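From: Ynyr Craddock
Subject: Re: [Tagle] fingers and paper bags

Wednesday's changes, for anyone following the build. I printed longer fingers in the cream filament and left the old black pads on for comparison. The Vosel firmware needs 2 minutes to home now. 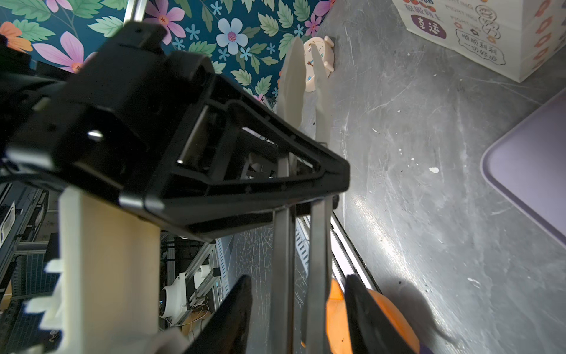
Joonas Tikkanen wrote:
> Are you still closing at 300? I found 40 was plenty for
> paper, and the Ernik servos stayed quieter.

I had missed that setting, so thanks. It is at 40 now. The bag wall is still the hard bit — one finger inside, one outside, and it creases easily.

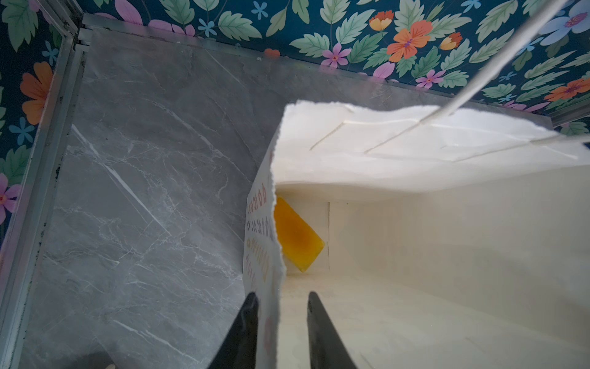 I would like 12 clean runs in a row before touching the Nasomeck driver again. The bag and tray stay on the table between the arms' reach until then. 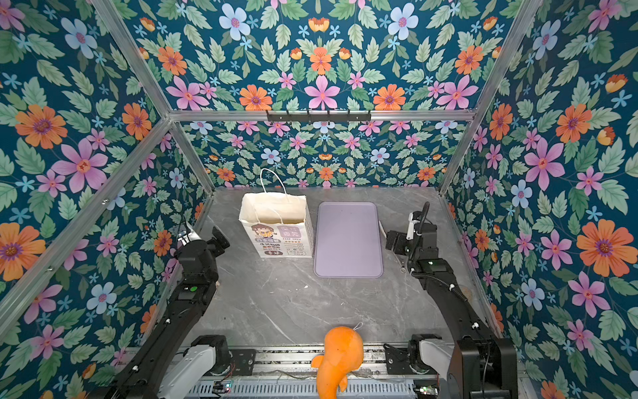

Still to do

Shorter cable on the right arm. Spare pads. Post the finger files.

Ynyr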